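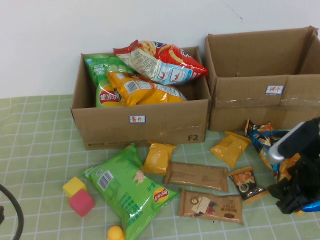 Snack Box Drive: Questions We Keep Getting

Do I have to sort by brand?
No. Chips, puffs and wafers can share a box. We tried sorting by brand for the Salinas drop and I doubt it helped anyone.

Is one big box better than two?
People keep telling us so. I'm not convinced. A big box invites you to fill it, and then you have to lift it.

Where do the big chip bags go?
Upright along the sides, with small packets in the gaps. Some packing guides put chips on the bottom "as cushioning." Try that with your own chips first. 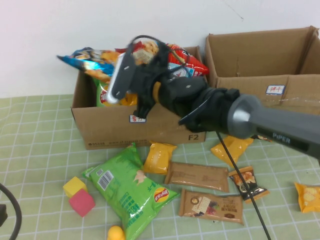
Box F2, piled past the rim. The larger box stands behind.

Can the bags stick out of the top?
On the table, sure. For shipping, the flaps have to close. If you need to lean on them, take 2 bags out.

Do I need the padded liners from Hiltden?
Probably not. Tiburcio Cárdenas swears by them. I have yet to see a wafer they saved.

What does a label need?
Box name and destination, on the front. Stickers on the flaps disappear when the box is closed.

Who do I ask about November pickups?
Sarahí Palacios, at the Marnurach desk, extension 453.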